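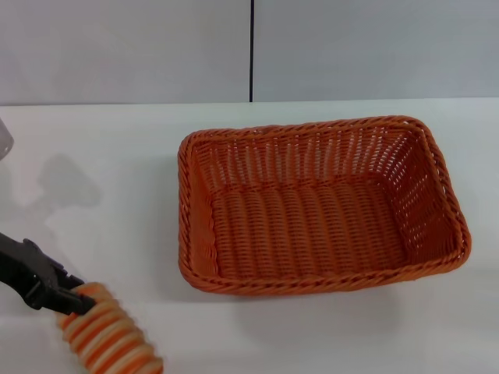

You'll never get crumbs out of the bottom of a plastic rattan basket, according to one reply to my last post on here, and I should throw mine out and buy a solid bin. I'm not convinced, but I'm not convinced by the people who love these baskets either, so I'm asking properly.

Is a woven plastic basket any good for everyday use on a table?
Posted by flatlid, Wednesday, May 31, 2023
Tagged: storage, baskets, cleaning
3,245 views

Mine is orange plastic rattan, rectangular with rounded corners, with a thick braided rim. The sides are an open weave with little gaps and the floor is a tighter weave with ridges. I bought it at Novberg and the tag said "wipe clean." Wipe what, exactly? A cloth goes over the top of the ridges and leaves whatever is down between them. The tag also said it could carry "heavy household loads," with no weight given, so I take that as decoration.

What I want to keep in it: mail, a phone charger, napkins, sometimes fruit. It would live on a white table that gets used for meals, so I have to move it several times a day. My questions are whether the ridged floor can be cleaned without an hour and a toothbrush, whether the plastic goes brittle, and whether those open sides are a problem for small stuff. I've read plenty of pages that say "adds texture to any room" and not one that mentions a raisin.

Please don't tell me to buy the Tenetti liner. It costs more than the basket did, and a basket that needs a second basket inside it seems like a bad basket to me.

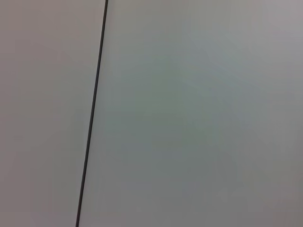 Placement is my other gripe. Every storage article says to give a basket "a home" on the table and it will stay put, and I don't believe it, since a light plastic basket moves whenever somebody reaches for a napkin. I tried marking the corners with tape and it looked awful. What I do instead is pick out anything straight to go by. A thin dark line on pale gray, like the one in the second picture, is plenty for the eye, and I'd sooner square up a long side against something like that than put tape down again. With rounded corners you only have the straight part of the rim to judge by, so it's never perfect. Does anybody do something smarter that doesn't involve glue or rubber feet?

sinkful_of_forks
Top reply, 14 votes

The person who told you it can't be cleaned is wrong, but so is the tag. Wiping does very little. Do it this way.

Turn it upside down over the trash and slap the bottom with your open hand. Most of the dry stuff comes out right there. Then put it in the sink or the tub with warm water and dish soap, let it soak a while, and go along the ridges with a dish brush. Along them, in the same direction the rows run. If you scrub across, the bristles skip over the low spots and you'll decide it can't be done. Rinse from the outside in, so the water pushes through the weave and carries the crud out with it.

Stand it on one end to dry. The braided rim is the slow part. Water sits in the twists and then drips on your mail.

As for brittle, I've had one by a sunny window for 4 years and the rim has started to crack on the window side. Another the same age in a closet is fine. I don't know that this proves anything, they came from different stores. I would keep yours out of direct sun anyway.

Loads: I don't trust "heavy" either. Mail and napkins, sure. I wouldn't carry canned goods by the rim.

PorchLightOff
2 votes

Jayawardena baskets are way better, get one of those. They hold like 3,000 lbs. Ok not really but they're strong. Also fruit is fine in there, the air gets in.

halfpint_pantry
9 votes

Fruit is fine until one piece goes soft, and then you have juice in a ridged floor. Keep it in a bowl. The gaps in the sides are okay for mail and napkins, but a charger will poke its cord through and snag when you lift the basket. Coil it and put a rubber band on it. Pens and paper clips need a cup or a small box.

For the floor, you don't need the Tenetti thing. I cut a piece of plain shelf paper a little smaller than the bottom and swap it out when it gets gross. I tried a Breter non-slip mat under the basket for the sliding. It does slide less. It also collects its own crumbs, so now I shake out two things. I took it away in September and haven't put it back.

flatlid, replying

Shelf paper I can live with. I'll try the brush along the ridges this weekend, though I still want to see a raisin come out of there before I believe it.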